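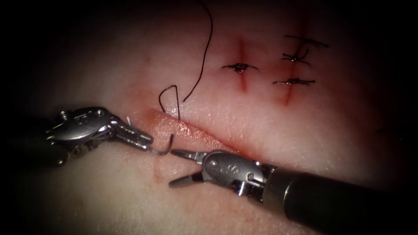 Photo: Severin Leitner

Football video editor and live page writer (part-time), Temcombe

Belay is a small sports website. We write about football for people who want to know quickly when a match begins, where they can watch it and what happened if they missed it. We cover the lower divisions, the women's league and the cup competitions, and since April we also cover youth tournaments. Our office is in Temcombe, on the second floor above the bus company, and we are now looking for one person to join our match day team.

The post is for 68 hours per month. Most of these hours are in the evening and at the weekend, because this is when football is played. Please think about this point before you apply. We have had good colleagues who liked the work very much but could not continue, as their family life did not fit with Saturday afternoons.

What you will do

On a match day you open the live page one hour before kick-off and you publish the teams as soon as they are known. During the match you write short entries: goals, cards, substitutions, injuries and the important chances. One entry is normally two or three sentences. After the final whistle you write a report of 400 words or less, and it must be online within half an hour.

On the other days you cut short videos from the material which our clubs send to us. The clips are between 30 seconds and two minutes long. You add the names of the players, the score and a title. You also keep the fixture list correct, and this takes more time than people expect, as kick-off times in the lower divisions are often changed on the same day.

Once in every month you will travel to a match with a colleague and speak with the coaches afterwards. Train tickets and a meal are paid by us.
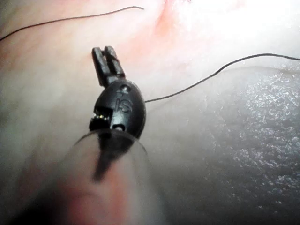 What we ask from you

You must know football well, but you do not need to have played it. You should be able to write clear English without help, also when you are tired and the match goes to penalties. English does not need to be your first language. It is not mine either.

We would like you to have some experience with video editing. It is not important which program you have used before. Ours is called Plarow, and a new colleague usually learns it in one week.

You must be careful with names and numbers. A wrong goalscorer stays in the memory of his mother for a long time, and she will write to us.

A driving licence is helpful for the grounds which have no railway station, for example Mikville, but it is not a condition.

What we offer

The contract is for one year, and we hope to make it longer after this. You receive paid holiday according to the hours you work, and extra pay for matches on Sundays and public holidays. You have your own desk and a laptop which you may take home. After the first two months it is possible to do the evening matches from home, if your internet connection is good enough. The matches on Saturday afternoon are always done from the office, as there are often six or seven at the same time and we need to speak with each other.

There is a good coffee machine and a less good heating. In the winter most of us wear a jumper.

The live page has more than 1,000 readers on a normal Saturday, and many of them write comments. You will answer questions about kick-off times and replays, but you are not expected to answer rude messages. Those go to me.

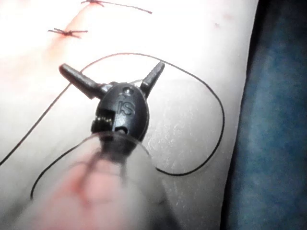 How to apply

Please send us the following by e-mail:

1. A letter of not more than one page, in which you tell us why you want this work and which evenings you are free.
2. Your CV, without a photograph.
3. A match report of 100 words about any match you have seen this season. It can be a match of your local team or of your children. Please write it new for us and do not send a published text.
4. If you have one, a link to a video which you have edited yourself.

The closing date is 26 May 2022, at midday. We read all applications after the closing date and not before, so it is no advantage to be early. Everyone receives an answer, also those whom we cannot invite.

The interviews take place in our office and last for 45 minutes. After the talk we ask you to follow the first half of a recorded match and to write the live entries for it. You may bring your own keyboard if you are used to it. This test is paid as 2 hours of work.

If you have questions about the post, please ask for Severin Leitner, match day editor, by telephone on weekday mornings. On match days I do not pick up the telephone.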